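Ernix sammelt Greifbeispiele für lernende Roboterhand

Vier Finger, ein Daumen, dunkle Gummikuppen: die Hand, mit der Ernix Trainingsdaten aufnimmt.

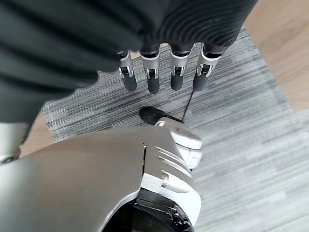

1691 Durchgänge bis März

Das Unternehmen Ernix hat im Projekt Rernulley bis Ende März 1691 Durchgänge mit einer Roboterhand aufgezeichnet. Dabei steuert ein Mensch die Hand fern, während Kamerabilder und Gelenkwinkel gespeichert werden. Aus den Aufnahmen soll ein Lernsystem ableiten, wie Textilien und kleine Haushaltsgegenstände zu greifen sind.

Nach Angaben von Projektleiterin Bianka Sárközi wurden 770 Durchgänge bereits geprüft und freigegeben. Aussortiert werden Aufnahmen, bei denen Bild und Gelenkdaten zeitlich auseinanderlaufen. »Auch Fehlgriffe behalten wir, wenn sie sauber beschriftet sind«, sagte Sárközi.

Sechs Bedienkräfte arbeiten im Schichtbetrieb, eingewiesen werden sie von Ruan Buthelezi. Die Beschriftung übernimmt die Firma Dretico. Im nächsten Abschnitt sollen 200 Durchgänge mit gefalteten Stoffen folgen. Ein erstes trainiertes Modell will Ernix im Sommer testen.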